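The man who folds for a living

Keegan Boychuk has opinions on T-shirts, and most of them concern the hem. He has spent his working life folding other people's children's clothes, first in the back of a launderette in Filham and now for Sulleler, the small outfit that washes, sorts and passes on kit for nurseries. I had asked him for twenty minutes on how to keep on top of the family washing. He gave me most of an afternoon, and I went home and refolded a drawer. 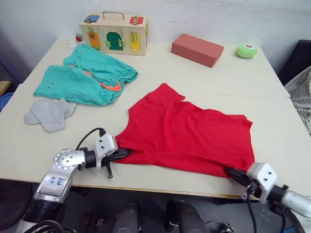
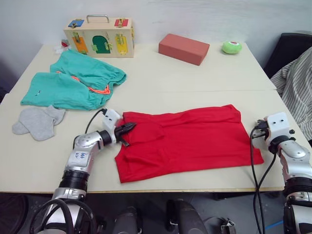
A red T-shirt laid out flat, with teal shorts and a grey sock to its left.

Start with the shirt

"People start with the socks," Boychuk says, in the tone of someone reporting a burglary. "They're small and they look easy. Then you've got a heap of socks and you've run out of table."

His rule is to get the shirt down first. It goes in the biggest clear patch you have, body spread out, and you work on it from the edges. He dislikes what he calls chest folding, where the shirt is pinned under the chin and flapped at until it gives in. He did it himself for years. "You can do it in front of the telly, that's the only thing to be said for it. And you're not watching the shirt, and you're not watching the telly."

What about wrinkles? He shrugs. A few soft ones don't bother him in a child's shirt, which will be under a table with yoghurt on it by ten in the morning. He draws the line at a twisted side seam. "If the seam's wandering across the front, no fold will save you. Pull the hem straight and look again."

I ask whether he irons. He looks at me for rather a long time.

The trouble with shorts

Shorts, he says, are worse than trousers and nobody's mother warned them. The elastic bunches the waist, so the top half is always narrower than the bottom half and the whole thing wants to curl up like a prawn. Drawstrings make it worse. He tucks the cord inside before folding one leg over the other, and he is against bows.

"A bow is a knot by the time it gets to the nursery. I've had a member of staff on the phone about a bow."

At Sulleler the shorts are folded once across and once down, then stacked with the waistbands facing alternate ways so the pile doesn't lean. I tried this at home. The pile leaned, but more slowly.

Socks, singly

On the single sock he is surprisingly gentle. Sulleler keeps a crate for them, known as the Noka after a long-departed supplier whose name is still on the side. When I visited there were 389 socks in it, a figure he gave me without looking anything up. Once there are 40 or so that obviously belong together he has a pairing session, with the radio on. The rest wait.

"I don't throw them out. My wife would tell you that's a problem at home as well. But you throw one out and the other one turns up on the Thursday."

He doesn't ball his pairs, either. Balling stretches the cuff, in his view, and a drawer of balls is a drawer you have to dig in. He lays one on the other and folds them in half.

And the toys?

Sulleler also takes in playthings, and has done since a nursery in Chiriac sent over a van of them with the laundry by mistake. Balls, soft bricks and wooden boards covered in little doors and latches all go through the same room. I suggest that this must get in the way of the folding.

"They stay at the back of the table," he says. "That's the whole system. Clothes at the front, toys at the back, and you don't open the doors."

You don't open the doors?

"You open one and you've lost ten minutes. I know what's behind them. I still open them."

He has firm views on latches, too: he likes a hook, puts up with a bolt, and thinks any box with a carrying handle ought to be picked up by it, a point he says is lost on most adults. He was about to expand on this when the tumble dryer finished, and he went off to see to it, asking over his shoulder whether I'd mind holding the other end of a sheet. We did fitted ones next. He has promised to explain those properly in May.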